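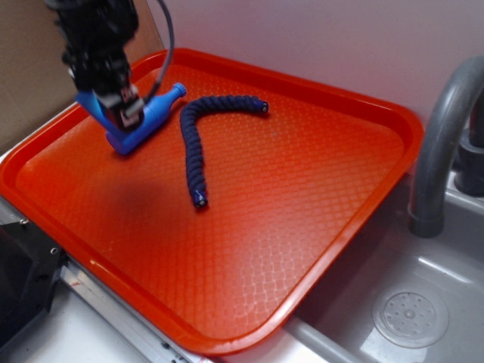

1 de septiembre de 2022. Tarea de recoger la cocina, banco Gidon. La pregunta de Plunano sigue siendo si el brazo puede vaciar una bandeja sin que alguien vaya detrás, y hoy mi respuesta es que todavía no. Los objetos rígidos van bien: la botella azul de juguete la coge por el centro, tumbada, con los dedos a ambos lados. Lo que me preocupa es la cuerda trenzada, doblada y muy cerca del tapón. Con esa separación, un agarre un poco desviado se lleva las dos cosas.

Serie de la mañana: 20 intentos. Cuatro fallos, todos con la cuerda. Marwa propone cogerla por el extremo y no por el doblez. Lungile prefiere sacar siempre primero lo rígido. Probamos lo de Lungile mañana, que no exige tocar el código.

El dibujo en rombos del fondo de la bandeja mete ruido en la segmentación, igual que en julio. Abdelilah mira si basta con subir el umbral.

A mano, Imogen tarda cinco segundos en vaciarla. No lo pongo en el informe para Achterberg, pero conviene tenerlo presente.

Pendiente: revisar el recorrido del cable junto a la pinza y repetir la calibración.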